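Filed under: Home & Storage, Interviews

Margit Hegyi has been going into other people's spare rooms for 11 years. She works out of Tosten, mostly alone, under the name Kurholm, and most of her jobs are a single room that has stopped being usable. I asked to talk to her about the kind of room that has a bit of everything in it: some books, a computer, toys, a few things with cords, blankets.

"That's most of what I do," she said. "People think I get called for attics. I get called for the room next to the kitchen."

We talked for most of a morning in April. She had coffee and a legal pad and kept drawing shelves on it while she answered.

I asked where she starts. She said the floor, every time, and that clients don't like hearing it because the floor feels like the easy part. They want to start with a drawer. Her rule is that anything on the carpet gets looked at before anything on a shelf, and that cords come first of all.

"A cord on the carpet is two problems," she said. "You can trip on it, and you can't tell what it belongs to. I follow each one from one end to the other with my hand. I don't look, I use my hand. If both ends go to something, it stays for now. If one end goes to nothing, it goes in the bag."

The bag is a plain paper grocery bag. She writes the room on it and leaves it with the client for a month. 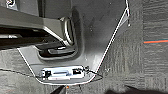 Equipment is the second thing, and she treats it differently from everything else. She won't move it, unplug it or wipe it without the owner standing there. Early on she unplugged a backup drive in a client's study and it took them an evening to get it going again. Now she works around whatever is set up and asks questions later.

"I draw a line with tape on the carpet if I have to," she said. "Inside the tape is yours, outside the tape is mine. Then I can get on with the job."

She said the tape also shows people how much floor they have left. In a lot of rooms it is less than they guessed, and that settles some arguments about whether another bookcase will fit.

I asked her about laptops, having one at home that seems to live wherever it was last closed. She laughed and said that a closed laptop is the thing she finds in the oddest places. She has found them on ironing boards, in a crib, and once under a dog bed with the dog on it. People put them down on whatever is soft and close, and then a blanket or a pillow ends up against them, and then they get stacked.

"I don't mind a laptop on a chair," she said. "I mind when there's nowhere else it could have gone. Every room where somebody uses a laptop needs one flat place that is kept for it. It can be small. A stool is fine. The end of a shelf is fine if it's at the right height."

She isn't strict about cleaning them. Glossy lids pick up smudges as soon as they're touched, and she told me she gave up on them years ago. She'll run a dry cloth over one if the owner asks. What she cares about more is fabric. Throws and seat covers, and the cushions that came free with something, take up more of a small room than the furniture does, and they hide things. Patterned fabric is the worst for this. She once spent a good part of a visit looking for a pair of reading glasses that were lying in plain sight on a print.

Her method with fabric is to shake out every piece, fold it and put it in one pile, even the ones that are in use. Then the client picks what goes back. The usual number that goes back is one or two.

"You need one to sit on and one to put over your knees," she said. "After that you're storing them."

And books? She stacks them flat while she works and stands them up at the end. She said she doesn't tell anyone to get rid of books. If there are too many for the shelf, she asks the client to choose the seven they would be annoyed to lose, and those go at eye level. The others can wait.
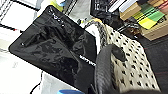 A former client I reached by phone was not so sure about that part. She said the seven books had been easy and the pile of throws had nearly ended the whole visit, and that she took three of them back out of the donation bag after Margit had driven away. She still has them. She did say the stool for the laptop had worked, and that she had bought a second one for the bedroom.

I passed this on. Margit wasn't bothered.

"Good," she said. "They're her blankets. I would like to know which three, though."

We got on to shelving, the subject she has the most to say about. For a long time she talked clients into buying solid cabinets with doors. She did it in her own house first. She paid $579 for a cabinet from Dudás, a furniture place a few streets from her, and it is a good cabinet, she says, well put together, with doors that still close properly. She also says she hasn't seen the back of the lower shelf since she bought it.

"I don't know what's in there," she said. "There's a waffle iron. I'm sure of the waffle iron."

Now she mostly suggests open wire shelving, the kind with posts at the corners and grid shelves. It isn't pretty, and some clients tell her it looks like a stockroom. She likes it for three or four reasons, which she went through while drawing one. You can see what is on it from across the room. Dust falls through. You can change the shelf heights without much trouble if you get the unit out from the wall. And when it's overloaded, it looks overloaded, so people stop.

There are drawbacks. Small items tip over on the wires or fall through, and anything with narrow feet leans. She puts a sheet of stiff card under small things. Soft toys are fine on it as they are, and she would rather see them on a middle shelf, where a child can pull one off and an adult can throw one back on from the doorway, than in a bin.

"Bins for plush are a mistake, in my opinion," she said. "The bear at the bottom doesn't come out until you move house. Put them in a row. If an arm hangs over the front, leave it. It's a toy."

I said that sounded relaxed for somebody in her line of work. She said it was the only way to get a family to keep using a shelf. If the row has to be straight, the children won't do it and the parents will do it for a week. She has a test for this that she calls the Pralance, a word her grandmother used for a pile that was messy but stayed up. If the row can be put back in one trip, with both arms full and no sorting, it's a Pralance, and she leaves it alone.

Boxes are another matter. She wants them upright, side by side, with the printed edge facing out so you can read what they are without lifting anything. Flat stacks of boxes are fine until you need the bottom one. She also wants the boxes next to the soft things and not on top of them, as a heavy box on plush slides a little every time the shelf gets bumped.
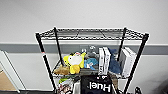 The top shelf is where she and her clients disagree the most. Margit leaves it bare when she finishes a job. People see a bare shelf and want to put something on it, often before she has her coat on, and she asks them to hold off for 30 days.

"It's the landing place," she said. "Something comes into the room, you don't know where it lives yet, you put it up there. If the shelf is already full of things that do have a place, then the new thing goes on the floor, or on the chair with the laptop. And then you call me again."

She does follow-up visits, short ones, and looks at the top shelf first. It usually has a few things on it by then. She said mail is common, and light bulbs, and the instructions for something. She goes through it with the client in a few minutes and it's bare again.

I asked whether she ever turns a job down. She does, when one person in the house has called her and another doesn't want her there. She'll sit with both of them at the kitchen table and talk, and if it doesn't work out she goes home and doesn't charge. She also doesn't do garages anymore — her knees — and she won't go through anyone's papers.

For people who want to try a room without help, she suggests picking a part of the day when the light is good and stopping well before dinner. Start with the cords. Then fabric, then books, then whatever is left on the shelves, with the toys last. She thinks most people could get a small room into shape in two afternoons if they stay out of the closet.

"Don't open the closet," she said. "I mean it. Closets are a different appointment."

She takes bookings in Tosten and the towns close to it, and keeps a waiting list from late summer on. She told me she was going to use the rest of her own afternoon to empty the Dudás cabinet. I wrote to her a while later to check a couple of quotes and asked how it had gone. She answered the questions about the quotes and said she had found two waffle irons.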